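Stationery storage for shared tables - pencil case left open or closed between sessions?

Posted in: Workspaces and Supplies
Posted by Wustilix
Views: 1708

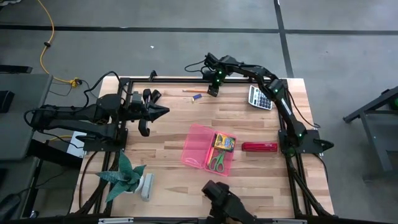
I am responsible for the supply arrangements at a study center with a number of shared worktables. Each table is issued one rigid plastic pencil case with a hinged lid, and the members who use the table are expected to return the small items to the case when they finish. The usual contents are a pencil, an eraser, a pen and a short ruler. A calculator is issued separately and stays on the table.

Our present written procedure says only that "supplies shall be put away." In practice this has been read in several ways. Some members close everything inside the case. Others leave the case open in the middle of the table with the pencil and eraser set to one side, on the understanding that the next person will want them at once. The calculator is sometimes placed on top of the closed case, which I would like to discourage, as two lids have cracked this year.

I would be grateful for advice on the following points. First, whether the case should be left open or closed between sessions. Second, whether the calculator should have a fixed position on the table. Third, whether there is any accepted order for packing a small case so that the eraser does not become marked by the pencil. The tabletops are butcher block with an oil finish, and graphite marks on them have been a recurring matter in our maintenance log.

Replies that refer to an actual written procedure would be especially helpful, as I must submit revised wording in May.

Posted by Clokumholm
Member, 883 posts
Marked as helpful by the original poster

We maintain a comparable arrangement in a public reading room and revised our own wording some time ago. The text now in force is as follows:

"At the end of each session the user shall return all writing instruments and erasers to the case provided, close the lid until it clicks, and place the case at the center of the table. The calculator shall be switched off and placed face up at the upper right corner. Nothing shall be placed on top of the case."

On your first point, we require the lid to be closed. An open case takes up twice the space on the tabletop, and the hinge on most inexpensive models is a thin strip of the same plastic that weakens when the lid is leaned on. Most of our replacements were for torn hinges and very few were for cracked lids. If your members prefer to see the contents at a glance, a translucent case in a pale color serves this purpose when closed, and I would suggest ordering only that type in future. Opaque cases are also returned empty more often, in our experience.

On your second point, a fixed position is advisable. The upper right corner has worked well for us. It is out of the way of a notebook laid flat, and the person opening the room can confirm from the doorway that every table has its calculator. A slight angle is of no consequence and we do not correct it.

On your third point, I recommend the following order of packing:

Ruler first, flat against the long side of the case.
Pen and pencil next, side by side, with the points facing the same end.
Eraser last, at the opposite end from the points, in its paper sleeve if it still has one.

The sleeve matters more than one might expect. A bare eraser kept against certain plastics for some weeks will soften and bond to the surface. Where the sleeve has been lost, a folded strip of plain paper is sufficient.

As to graphite on the oiled wood, light marks may be lifted with a clean white eraser, working along the grain. Please do not use a damp cloth before the graphite has been removed - it carries the mark down into the seams between the strips, where it can be taken out only by sanding. We re-oil the tables on a Tuesday evening when the room is closed and leave them overnight.

Posted by Mikeck
Member, 12 posts

We leave ours open. It is faster for the next person and there have been no complaints. Pencils go missing in any event, whichever way the lid is.

A cup would be simpler.

Posted by Javier
Member, 831 posts

I concur with Clokumholm in most respects and wish to add two remarks.

A cup, as proposed in the previous reply, is acceptable for a desk assigned to one person. On a shared table it is knocked over, and an eraser at the bottom of a cup is rarely found again. We withdrew cups from our own tables after one term.

With regard to the pencil, I would consider a short cap for the point. The caps are inexpensive, they keep the inside of the case clean, and a capped pencil laid directly on the wood during a session will not mark it. Members do lose them. We order a spare for every table and treat the loss as ordinary wear.

I would also advise against numbering every individual item. We attempted this, and the record reached 1197 entries before it was discontinued. Numbering the case and the calculator with the number of the table is adequate. The pencil and eraser may be regarded as consumable and replaced from a supply drawer as required.

Comment by Wustilix

I thank all who responded. The wording supplied by Clokumholm will be adopted with one change, namely that the calculator is to be placed at the upper left on the two tables nearest the window, where the right side is in direct sun for much of the afternoon. Point caps have been added to the next order. The packing order will be printed on a card and kept in the supply drawer.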